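Notes from the May meeting, Plotbridge site group
(I took these by hand and typed them up the same evening, so shout if I got something wrong.)

**Present:** nine of us, plus two people from Jedano for the first item only.

**1. The Jedano visit**

Most of the meeting went on this, which I think everybody expected! For anyone who missed it, we went over to the Jedano workshop to see the two-arm setup they want to try at our Tastgate packing room. We got there at 10:15, had coffee, signed the visitor sheet and went straight in. I liked it a lot more than I thought I would. I'd pictured something huge and loud behind a fence, and it was more like peering into a little room with wallpaper.

The job they picked for us was box handling, at our request, as flattened cardboard is what piles up worst at Tastgate. Both arms work on the same box, and they sit on one rail, so the whole thing takes up less floor than our old bench.

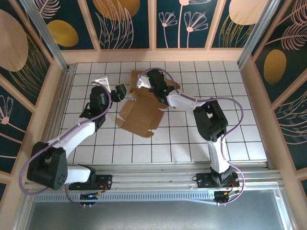

The Jedano folks let us ask anything we wanted, and we did (sorry to them, we ran well over). The main points as I wrote them down:

- They'd start with one box size only. We asked for two and they said to come back to that after the trial.
- The trial would be 200 boxes, spread over as many shifts as we like.
- Torn or damp cardboard gets pulled out by a person first. That's extra work for the early shift – I said so at the time and I'm saying it again here.
- Training is half a day and they come to us.

There was some back and forth about speed. A couple of people felt a good packer would beat it easily, and Jedano didn't argue. Their view was that we should look at the dull stretch after lunch, when nobody wants to be flattening boxes anyway. I thought that was fair.

**Agreed:** we go ahead with the trial, provided Luo can sort out the power outlet on the back wall at Tastgate. I'm to write to Jedano and ask for the box size in writing.

**2. Luo quote**

Luo sent their price for the electrical work, $245 for the outlet and $112 for moving the light switch. We're fine with the first. The switch can wait – it's annoying where it is, but we've lived with it this long.

**Agreed:** accept the outlet only.

**3. Open day**

Still on. We'd love to have the arms running for visitors, but Jedano wants the trial finished first, so for now the flyer just says "demonstration to be confirmed." I'll fix the flyer, which still has the old parking directions on it.

**4. Anything else**

The Plotbridge side door is sticking again. Please don't kick it.

Next meeting at 4:30, same room, date to follow by email.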